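Ticket: Pushing station, episodes saved with rod position lagging the camera
Project: Bellis block pushing
Site: Plollbridge lab, station 2
Status: Closed

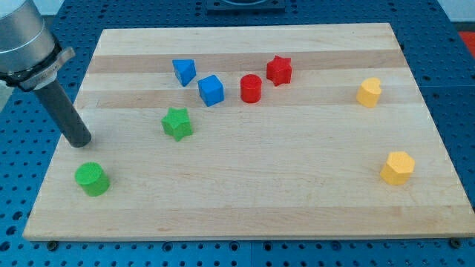 Station 2, eight blocks on the board, rod at the left.

Reported

Training on the February batch stalled early. The policy pushes toward the right block but starts its turn late and slides past the corner. On playback of the raw episodes, the rod in the video is ahead of the rod position in the log. It's easiest to see at the start of a push, when the tip has already moved in the picture and the logged position is still sitting at the start point.

Affects station 2 only. Station 1 episodes from the same month line up fine.

Setup

Arm with the plain cylindrical rod, no gripper. Maple-coloured board, blocks in red, blue, green and yellow. Operator drives the rod with the hand controller and follows a typed instruction such as "push the green star toward the yellow heart". Video and arm position are both written by the Flelent recorder at 10 Hz.

Log

1. Checked the rod clamp first, in case the tip had shifted and it was a calibration problem. Clamp tight. Touched off on the calibration points and the error was under a millimetre at each one. Not the clamp.

2. Recorded a test episode of straight back-and-forth moves with no contact. Offset is there with no blocks involved, so it's not the rod sticking or the arm being loaded. Measured offset from the video: 320 ms at every change of direction.

3. Swapped the camera cable and moved it to the other port. No change.

4. Restarted the recorder and recorded again. Still 320 ms. A constant figure made me doubt it was dropped frames. Frame count matched the expected count anyway.

5. Compared the recorder settings with station 1. Station 2 had the position smoothing filter switched on. Station 1 had it off. The filter was turned on when the arm controller was replaced and the settings were loaded from the Kismont default file, where it's on.

6. Turned the filter off, restarted, repeated the test in step 2. Offset now less than one frame, same as station 1.

7. Reset the blocks and recorded 65 normal episodes with the filter off. Played back every one. Rod and log agree in all of them.

Existing data

700 episodes were recorded at station 2 with the filter on. I tried shifting the position track by 320 ms to save them. Straight pushes look all right after the shift. Short corrective taps don't, as the filter has flattened them and the peak is gone from the log. Those taps are most of what we want the policy to learn near the end of a push, so a shift alone won't do.

The controller also writes its own unfiltered position file, kept on the arm computer. It covers the whole batch. I rebuilt the position track from those files and left the video alone. Episodes are saved in a new folder with "rebuilt" in the name. Please don't train from the old folder. It's read-only now and will stay there until the retrain has been checked.

Changes made

Filter off in the station 2 settings and in our copy of the Kismont default file.
Recorder now writes the filter setting into the header of each episode.
Start-of-shift check has a new line: record one back-and-forth episode with the board clear, play it back, and compare the turning points. Don't start collecting if they're more than one frame apart.

Still open, moved to its own ticket: the recorder gives no warning when two stations on the same project have different settings.

Closed 9 March 2018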